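Detano Stone Polish Kit, 4-step: review

The Detano kit is sold for restoring dull or etched stone counters without hiring a refinisher. It ships as a backing pad for a cordless drill, a set of resin discs in four grits, a tub of finishing powder and a folded instruction sheet. I used it on a bathroom vanity top, a windowsill and one offcut bought as a test piece from the Putness yard. The grits are printed on the back of each disc in small type that wears off early. Mark them yourself with a paint pen before the first use.

Setup is simple. The backing pad has a hex shank and seats in any standard chuck. Disc attachment is hook and loop, and the hold is adequate at low speed. Above the midrange on my drill the coarsest disc began to creep off center, and the sheet gives no speed limit, only the phrase "moderate speed." A variable-speed drill with a side handle is close to mandatory. Keep the surface flooded. The discs load up quickly when the water runs short, and a loaded disc drags. 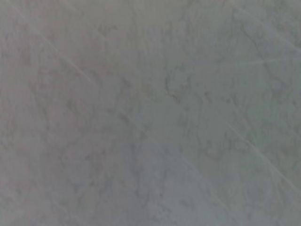
Matching the kit to the damage is where most buyers will go wrong. Etching is a chemical dulling left by acid and can usually be taken out with the two finer discs and powder. A scratch is missing material, and the surrounding stone has to come down to its level. On a mottled gray surface the two are easy to confuse, and a thin whitish line like the one running diagonally through the upper left may be a shallow scratch or only light catching the surface. Move the lamp. If the line moves with it, leave the stone alone. If it stays put, draw a fingernail across it, and if the nail catches, plan on starting at the coarsest grit.

Results on the offcut were good. After 31 minutes of work the etched ring I had made with vinegar was gone at normal viewing distance, with a faint change in sheen under a raking light. The vanity top came out less even. The pad has no give at the rim, so it skips over low spots and cuts hard near the sink opening. The older Bainbridge pad I own has a foam layer between the plate and the disc and handles the same area better.

The powder is the best part of the kit. It mixes to a smooth paste and rinses without haze. Ponell sells a comparable powder in a larger tub, but it took me two passes to reach the same gloss.

Cleanup is messy. Slurry gets into the hook surface and has to be brushed out before it dries.

Pros: powder, disc life, low weight.
Cons: stiff pad, vague instructions, poor grit labels, no splash guard.

Rating: 4 out of 5 for etching, 2 out of 5 for scratches.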